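**Pre-Run Software Checklist – Two-Arm Cell, Dish Rack Task**
Prarnetti Controls Group, October revision

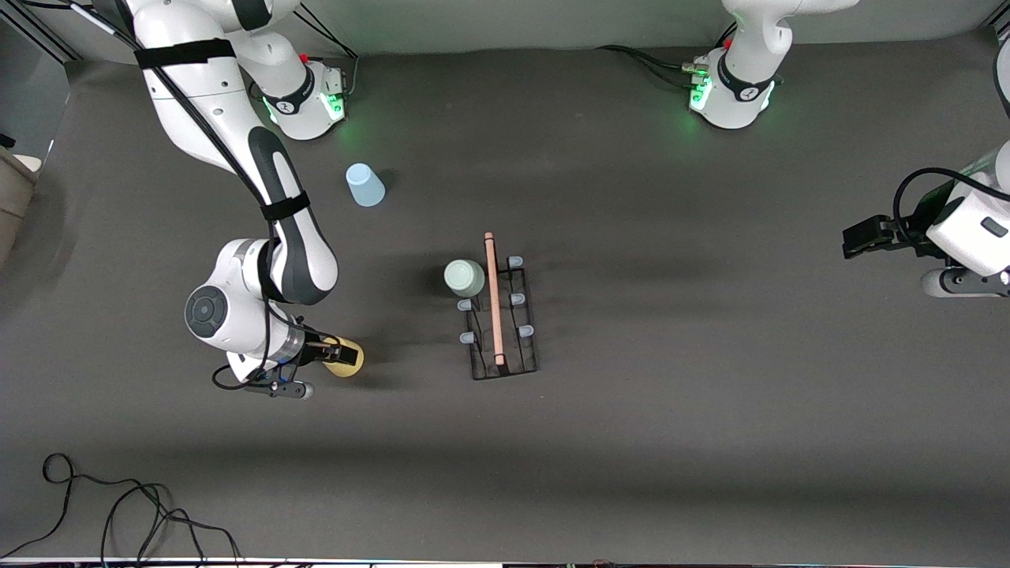 This checklist must be completed before any autonomous run and repeated after each change to the planner, the perception package or the gripper settings. Items marked Open must be closed before the next run.

| Item | Result | Comment |
|---|---|---|
| Controller build matches release 311 | Pass | Both arms |
| Base indicator lights green | Pass | |
| Joint limits loaded from file | Pass | |
| Stop command tested from operator station | Pass | Tested at reduced speed |
| Planner collision model includes rack and pegs | Open | Pegs modeled too short – correct before Friday |
| Cable clearance at both wrists set in planner | Pass | Margin 30 mm |
| Upside-down cups detected | Pass | Pale green cup needed a second attempt |
| Thin rod detected across rack | Open | Lost in 3 of 9 trials |
| Grip force limit set for light objects | Pass | |
| Log recording active | Pass | |

**Comments**

The rod must not be assigned as a pick target until the detection item is closed. Operators may continue with cups only.

Changes to the Likulari planner settings must be entered in the change log before restart.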